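Studio > Galleries > Urkbridge house

Sorting out the ground floor

At the Urkbridge house we put the things back in their places in January. Shih-chieh Poon made the list, and we began with the boxes near the stairs. 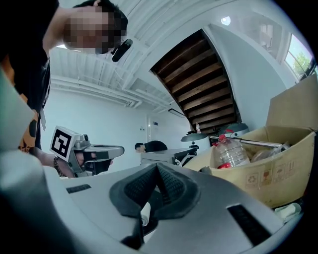 The bathroom was the next on the list. It is a small room, so every thing must have its own place, and I like very much the black marble with the white lines. The soap stays at the back of the counter, the small bottles go on the white shelf.

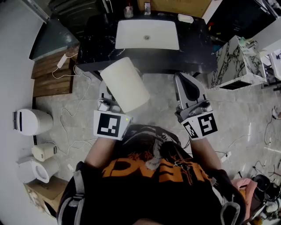
A white roll at the bathroom sink, with the slatted mat on the floor.

Recent galleries
Fondden, the kitchen shelves
Nuvevberg in January (27 pictures)
The Babić workshop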